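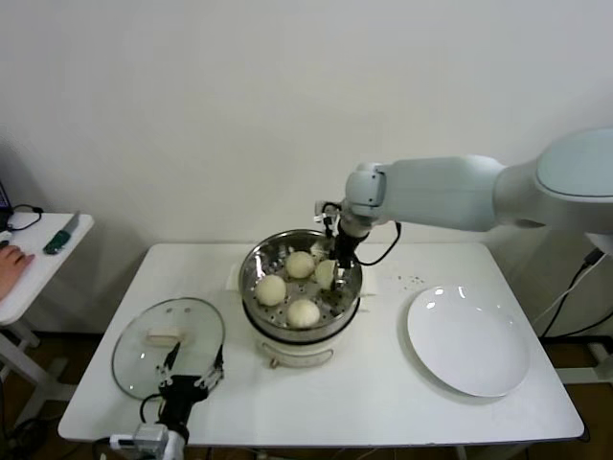 Notes for the June library talk, evening session
Start 7:30, mic check before

Slide 1. Title only. Say hello, say I read a lot of these books and like fewer than I used to.

Slide 2. The book I picked to argue with is Noronberg, by Abundio Olvera. Colony ship, 800 sleepers, one woman wakes up early. Ask who has read it. Ask who finished it.

Read the first paragraph out loud. Slowly. It's good, and I should say so before I start complaining.

Slide 3. The sleeper problem. Steltia is awake by herself for 200 pages. The jacket promises "a love that crosses the dark." Her love interest is frozen until chapter 30. She falls for him through the glass, from his personnel file. I don't buy it. What does she like about him? His blood type? Pause here, people usually laugh.

Slide 4. The planet. Xolalpa has two moons, purple grass and, as far as I can tell, no weather. Everyone lands and it's pleasant. My question for the room – if the planet asks nothing of the people on it, why leave Earth in the first place? Take two or three answers, then move on even if hands are still up.

Slide 5. Ullberg, the villain. He wants to wake the sleepers in order of usefulness. The book treats this as pure evil and never lets him make his case. I'd have read a whole novel about that list. Who writes it, who gets bumped down. Read the dinner argument, page marked with the yellow tab. Skip the bit about his mother.

Slide 6. Is the romance selling the colony or is the colony selling the romance? I lean toward the second. Somebody always objects. Let them.

If running short: the sequel, announced as one of 4. I have doubts that there's enough plot for two.

Slide 7. Three books that do it better, list is on the handout. Don't read the list out.

Questions until 8:45. Repeat each one into the mic. Return the yellow-tab copy to the front desk.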